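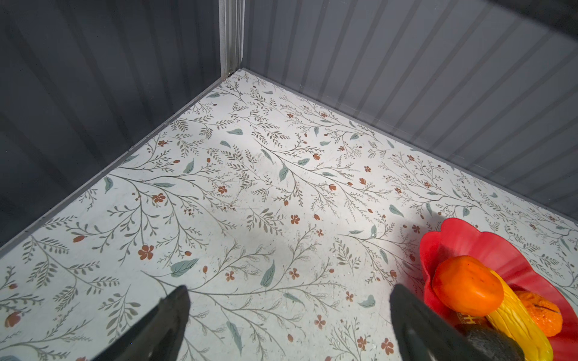
A day among the looms at Girkonby
December
By Yetunde Ojo

I had been meaning to go to the Girkonby mill open day for years, and this time my cousin Asabe rang and said she was driving whether I came or not, so I went. It was bitterly cold and we had to park by the chapel and walk up, but there was tea at the door and after that I forgave everything.

Our guide was Temitope Adeleke, who started there as a winder at seventeen and has a voice made for talking over machinery. He took six of us round. The big shed still has 29 looms in it and five were running, and the noise - well, you feel it in your teeth! He showed us how a warp is set up, all 1,224 threads of it, each one drawn through by hand, and let Asabe try a few. She was slower than she expected and very cross about it. 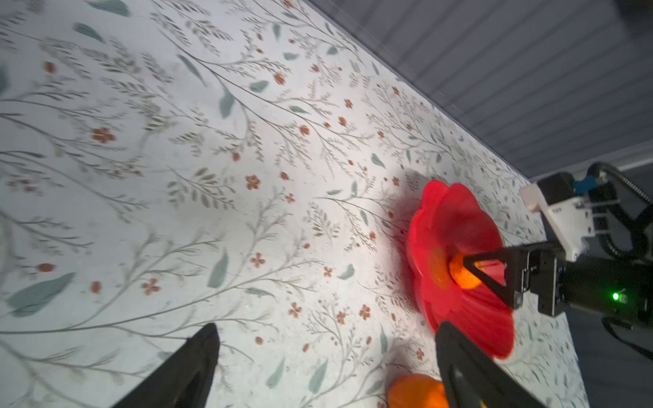

What I liked best was the pattern room upstairs, where the old order books are kept. You can turn the pages yourself if your hands are clean. Some of the swatches have gone brown at the folds, and somebody in the Prellach office had written "too gloomy, try again" beside a rather lovely plum stripe. I could have stayed until dark.

Soup was leek and potato, served until two. The shop takes cards now. Wear thick socks.

Comments

Usa Rungrueang: We must have been in the group after yours. I bought the plum stripe as a scarf!

Ese Tijani: Is there a lift to the pattern room? My mum would love it but can't do stairs.

Yetunde Ojo: Ese, I didn't see one, but do ring them and ask.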